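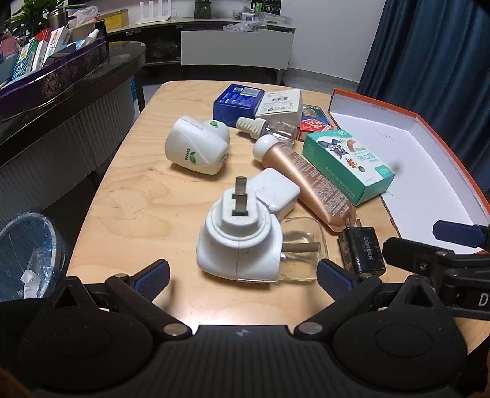
The hand-held gripper over a table of household items, with a plug-in diffuser just beyond its jaws.

The first thing Dace Mockus teaches new people at Trevaskis is to slow down. Most of them grab at things the way they would with their own fingers, and a robot that learns from that will grab the same way.

Mockus runs home sessions for the company, which trains robot arms to tidy up. Her demonstrators don't steer an arm. They hold a gripper with two fingers and a camera on it, squeeze it shut around an object, and carry the object where it belongs. The recordings go to an office in Biddale, where Velimir Omerović turns them into training data.

The current job is called Eser, and it is about sorting small goods on a crowded table. Chargers go in one place, bandages and other first aid items in another. The collection stood at 3671 usable demonstrations in December.

"A box is easy," Omerović said. "A glass bottle lying on its side will roll if you come in at a bad angle. We want people to show us the good angle, over and over."

Tubes are hard too. Reijo Riihimäki, a retired machinist who has worked on Eser for 10 months, likes to close the fingers across the middle of a tube and lift straight up. If he misses, he opens the gripper, backs off and tries again. Those second tries are kept - the robot needs to see what a recovery looks like.

Sessions run in 17 homes, and the furniture stays where it is. Trevaskis used to work from a single test room in Trarnley. The arm did well there and badly nearly everywhere else, according to Mockus, who pushed for the change.

Demonstrators work for four hours at most, with breaks. Riihimäki said his wrist tells him when to stop. He changes hands after lunch, and Omerović labels the left-handed recordings separately.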